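Opinion > Media & Publishing > Small Titles

Let the Small Magazines Keep Their Letters Page

I have been reading trade magazines for most of my working life, which is a strange thing to admit to at a dinner party. I read the ones for my own line of work, and then I got into the habit of reading the ones for other people's. There was a quarterly for people who fit carpets that I looked forward to more than some novels. I never fitted a carpet. I just liked hearing people who knew a thing talk to other people who knew it too, without stopping to explain.

So I was a little sad in June when Woncombe, the regional monthly for independent shopkeepers that I wrote for on and off, told its contributors that the letters page was going. Readers would be pointed to a comment area run by a company called Jiltix, where they could "join the conversation at any time." The four printed pages that used to hold letters would become a sponsored section. I understand why. I have sat in enough editorial meetings to know what four pages cost and what four pages can bring in, and I don't think anybody there is a villain. I would still like to make the case for the letters, and I hope you'll bear with me, as I tend to go the long way around.

Woncombe has 3,000 paying subscribers. That is a tiny number if you come from the world of big consumer titles, where a figure like that would be an accident. But think about who they are! They run hardware shops and card shops and places that sell nothing but lamps. They open early, they are on their feet all day, and most of them work alone or with a relative. When one of those people sits down in the evening and writes two hundred words about a supplier who changed the size of a box without telling anyone, that is somebody giving you their only free half hour. I edited that page for a stretch, years back, and I used to get 34 letters in a good month. I read every one of them at my kitchen table, usually with the radio on, and I printed as many as I could squeeze in.

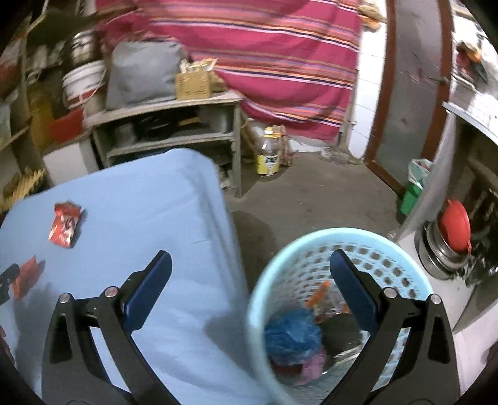

What I learned from doing it is that a letter to an editor is a different animal from a comment. A person writing a letter knows that it might not be used. They know that somebody will read it first, and maybe trim it, and maybe call them up to ask what they meant by the second paragraph (I made a lot of those calls, and some of them went on for an hour). They sign it with their name and the name of their town. All of that slows a person down in a good way. I had correspondents who disagreed with each other for years, month after month, over whether a shop should close for lunch, and they did it with such courtesy that I began to suspect they were fond of each other.

A comment box asks for much less, and it gets less. I went and looked at how things were going over at Fontes, a garden trade weekly that made the same change a while ago. The first month was lively. After that the same handful of people turned up under every article, and a stranger asking a sensible question about peat got an answer so rude that I doubt she came back. The editors had stopped reading, as far as I could tell. There was a spelling mistake in one of the headlines, and three different commenters had pointed it out, and it was still sitting there when I checked again later.

Now, the other side of this deserves a fair hearing, and I have friends who would be cross with me if I skipped it. Print is slow. If you write to a monthly in the first week, your letter may not show up for two issues, and by then the box has changed size again. Some readers don't like to write at all, or don't think they write well enough, and a quick line on a screen suits them better. I have met shopkeepers who read every word of the magazine and would no sooner send in a letter than sing at the town hall. A good editor ought to be looking for ways to hear from them as well. And the money is real. A sponsored section can pay for a reporter, and I would much prefer a magazine with a reporter and no letters to no magazine.

But I don't believe those are the only two choices. Plurura, which covers the bakery supply business and is smaller than Woncombe, with 1,000 subscribers at last telling, has kept one page of letters at the very front, before the contents. They take them by mail, by email and over the phone. If you leave a message, somebody types it up and reads it back to you before it goes in. It is a single page! It costs them some evenings. I take that magazine and I can tell you that I have never once skipped the page, and I can't say the same for the rest of it, much as I admire their coverage of flour prices.

There is something in it for the advertisers too, if anyone from the business side has made it this far down. The people who sell to a trade want to know what that trade is worried about. A letters page will tell them, for free, in plain words. When I was editing ours, a shelving salesman told me it was the first thing he turned to every month, and that he had once rewritten his whole catalog after a reader complained that none of his brackets would take the weight of paint cans. You can't buy a survey that good. I have seen people try, and I have filled a few of them out, ticking "somewhat satisfied" all the way down so I could get back to my coffee.

I also think about the archive. Woncombe's back numbers go back decades, and in one of the bound volumes there is a letter from a woman who had just taken over her father's shop and wanted to know how everyone else managed the first winter. The next issue ran 90 lines of replies. People told her what to stock and what to let go of, and which bills could wait. One man simply wrote that he remembered her father and was glad the lights were still on. I can find that letter today because it was printed on paper and bound and put on a shelf. I am not so confident that I will be able to find anything from the Jiltix page in five years, or that there will be a Jiltix to ask.

So my suggestion to my old magazine, offered with a lot of affection, is to give the sponsors three of the pages and hold on to one. Put it wherever it fits. Keep the online area going too, for those who like it, and have someone on staff look in on it each morning and pick out the best thing there to print, with the writer's permission and the writer's name. I would gladly take a turn at the editing myself, and I still have the red pencils.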